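Fendard Wrist View Kit
Tool-in-hand recording for two-arm cells

Product status: shipping from Tarnville
Works with: most parallel grippers that have somewhere to put four screws

Overview

The Fendard Wrist View Kit is a small camera, a bracket and a piece of software that keeps the pictures in step with the joint readings. It came out of a research question we had been losing sleep over: when a two-arm robot learns to use a hand tool from human demonstrations, how much does it need to see of the tool, and how much of the room?

The fashionable answer is "all of it, from every side." We sell cameras, so we would love this to be true. Our own results were less generous to the sales department.

The method

We call it the Hebden protocol, after the street our first lab was on, before the rent went up. One arm holds a tool. The other approaches it. An operator runs the demonstration, and the wrist camera records at the holding hand, looking along the fingers. The policy is then trained on the wrist view alone, on a fixed overhead view alone, and on both together.

The tool is an ordinary cordless screwdriver of the kind sold to people with flat-pack furniture. It has a grip, a collar and a chuck, and it fills the view the way a tall person fills the seat in front of you at the movies.
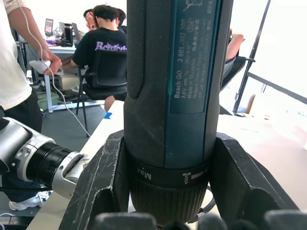 Bosch GO in the gripper, second arm at left.
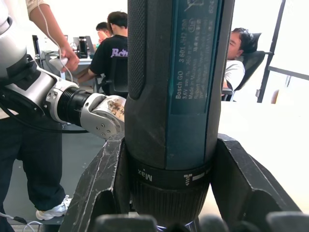 What we found

We trained on 2,000 demonstrations and tested on tool positions the policy had not met before. With the wrist view alone, it did better on the last stretch of the approach than with the overhead view alone. With both views it did a little better again, though not by enough to make anyone at Fendard stand up.

The surprise was the background. We had planned to hang a gray curtain behind the cell, as one does, and then the curtain was on back order. So we recorded in a working office, with daylight and whatever else the day brought. When the curtain finally arrived, the policies trained against it turned out to be fussy things that went to pieces when moved to another desk. The office-trained ones mostly carried on. The curtain is now in the kitchen.

Where it fell down: glare. Bright window light on the work surface still costs accuracy, and no amount of training data has fixed it so far. We suggest a blind. We don't sell blinds.

In the box

Wrist camera with fixed-focus lens
Aluminum bracket and 6 screws (you need four - the others are for the floor)
Cable, 5 meters
Two cable clips, to be used before the first snag and not after it
Recording software, with the Hebden protocol scripts

Options

The Brunetti bracket moves the camera back along the wrist for longer tools. It adds about 2 inches to the hand, so check your clearances with both arms reaching for the same spot. The arms will not check for you.

Before you order

The kit records; it does not drive the robot. You will need your own controller and an operator with some patience. Fingers can be as scuffed as you like. Please don't paint them between sessions, though, or the policy may greet them as strangers.

Lead time is longer in March, when the universities spend what's left of their budgets. Request a quote from the Tarnville office, and tell us which gripper you have.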